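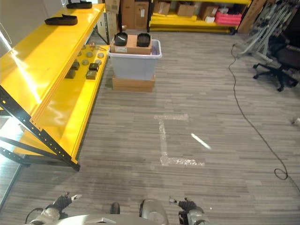 Parts kitting at Plokham

Parts kitting at Plokham is the preparation of small-parts sets for assembly at the Plokham works of Rulura, a maker of pump fittings. Kitting means picking the right pieces from shelves and putting them together in one bin, so that the fitter at the bench has everything to hand. It was done wholly by people until the firm brought in Clatum, a two-armed mobile robot that now shares the work with a team of eight.

Background

Before the change, each kitter walked the racks with a paper list and filled up to 48 bins in a shift. The walking was tiring and the bending more so, as many of the smallest parts were kept on the lower shelves. Rohani Pasaribu, who led the kitting team at the time, asked that the robot be tried first on those shelves, and her plan was adopted for the trial that began in August.

Method

Clatum takes its orders from Montes, the stock program used across the works. It drives to a rack, picks up one part at a time with its grippers and places each in the bin for that order. Flat, round parts are among the hardest to grasp, and the team spent much of the trial finding out how far apart they should lie on a shelf. A person checks every finished bin before it goes to the benches.

Effect on staff

No posts were cut, and the jobs themselves have grown in interesting ways. Kitters now lay out shelves, teach the robot new parts and deal with the picks it gives up on - a skill that draws heavily on what they already knew about the stock. Training takes seven shifts and leads to a higher pay grade. The morning start moved from 6 a.m. to 7 a.m., a popular change.

There were complaints too. Early on, some staff found the robot's pace frustrating, and it is still slower than a practised hand on mixed orders. The team keeps a list of parts best picked by people, which stood at 33 entries when the trial ended. Kitters can add to it at any time, and entries are removed only with their agreement.

See also: Order picking; Mobile manipulator; Job redesign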